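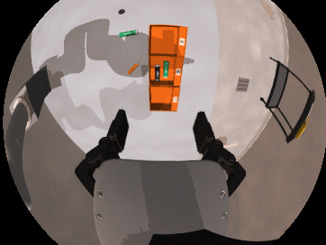 We moved in September to a rented apartment in Fraser, on the upper floor, and already we had two long power cuts. In my home country I lived in a city where the electricity almost never stopped, so I have no habit for this. Both times I was walking in the dark with my phone, opening every kitchen drawer. Now I want to make one shelf in the hall closet only for power cuts. For small things I would like open bins in a line, like the orange ones with the two batteries standing side by side in the middle bin, so that my hand finds them without much thinking. But what else should be on this shelf, and what is better to keep in another place? We are two adults and one small child. The stove is electric, the heating also stops, and the water continues to run, but without pressure after a few hours. The shelf is 25 inches wide. I do not want to buy a generator, and the landlord does not permit candles.

Posted by northstairs

closetlight_335

I lived many winters with the same problem, so I write what we use. On the shelf we have one headlamp for each person, one lantern for the table, a small radio (ours is a Noltier, old but good), a manual can opener, and a paper with telephone numbers. The paper is important, as I do not remember any number by heart, and my phone was empty exactly when I needed the building manager.

I would keep the blankets in the bedroom and the food in the kitchen. When we had everything together, we took crackers from the emergency shelf every week and forgot to put new ones. Now the kitchen has only normal food which can be eaten cold: bread, peanut butter, canned beans, fruit, and we eat it and buy it again as usual.

For the refrigerator, please keep the door closed. Four hours is the usual limit for a closed refrigerator, a full freezer holds longer. I put a thermometer inside — then I do not need to guess in the morning.

With a child, I recommend to let her have her own flashlight and to try it one evening for fun. Ours was afraid of the dark hall the first time, and the second time she was the one who showed us the way.

About water: fill some bottles and a bucket as soon as the light goes. The bucket is for the toilet.

bresano_reader

Get a power bank and charge it. That is the most important, the rest you have already at home.

tea_and_thermos

I agree with the long answer, but I would add a thermos. When the radio says a storm is coming, I boil water at 6 p.m. and fill it. If there is no power cut, we drink tea, and if there is one, the child has something warm.

Also please unplug the computer and the television, and leave one lamp switched on, so you will know when the electricity is back. And do not use a camping stove or a grill inside the apartment, also not near an open window. The gas from it has no smell and can kill.

I do not know if your building has an electric door at the entrance. Ours in Zakano has, and I had to ask how it opens by hand. It is better to ask this in daylight.

Community Help > Home and Apartment > Power and Heating > What to keep for power cuts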